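We use cookies to remember your preferences and see which posts people read. Accept all | Manage settings

Giving up the big shop (mostly)

I have been doing one enormous supermarket shop a week for as long as I've had my own kitchen, and in July I stopped. It wasn't a grand decision. The car was in the garage waiting for a part, the fridge was down to half a lemon and some mustard, and I thought, well, I've got legs and a rucksack, let's see how far they get me.

The answer is Emmont Street, which is a 15 minute walk if you don't stop to look at the cats on the wall, and 30 if you do. I'd driven down it hundreds of times and never properly looked. There's a greengrocer with the potatoes out on the pavement, a fishmonger that only seems to open when it fancies it, and Duda, a tiny deli that smells of dill and smoked sausage and does the best rye bread I've eaten in years. I went in for a loaf and came out with a loaf, pickled mushrooms, two sorts of cheese and a jar of something red that I still can't identify (it's lovely on eggs!).

The first week was a bit of a mess, I'll admit. I bought like I was still doing the big shop, so I had far too many courgettes and had to carry them all uphill. By the second week I'd got the hang of it: go every other day, buy what you'll eat tonight and tomorrow, and leave the melon alone unless you've got somebody with you to share the carrying.

Is it cheaper? Sort of. The veg is, definitely. I got a whole bag of slightly wonky carrots, onions and a cabbage the size of my head for less than I'd normally spend on one of those sad salad bags. The bread isn't cheaper at all, but I finish it, crusts included, whereas the sliced stuff used to go green at the back of the cupboard. What I've really saved on is the nonsense. No scented candles, no multipack of socks, no third bottle of fabric softener for being on offer.

I do still order the dull heavy things online from Brindora, so tins, loo roll, cat litter. I tried Zitport first but they swapped my chickpeas for custard powder, and I'm not over it.

The other thing that's changed is the cooking. When you've only got a few bits in, you have to do something with them. I've made leek and potato soup, a beetroot thing with soured cream, and a fish pie that stuck to the dish so badly I had to soak it overnight. I've also got back into making pastry, after more than 13 years of buying the frozen kind, and I'd forgotten how much I like the cold flour between my fingers. I've even started looking wistfully at worktops, having only ever rolled mine out on a wobbly chopping board.
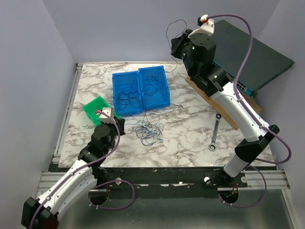 White marble pattern with grey and brown veining. Very much my sort of thing.

Anyway, the car's back now and I've used it for shopping precisely once, when it was chucking it down. My phone says I walked 884 steps before breakfast this morning just fetching bread, so that's my exercise sorted. Next job is finding out when the fishmonger opens, as I've got my eye on some mackerel and there's half a jar of the red stuff to use up.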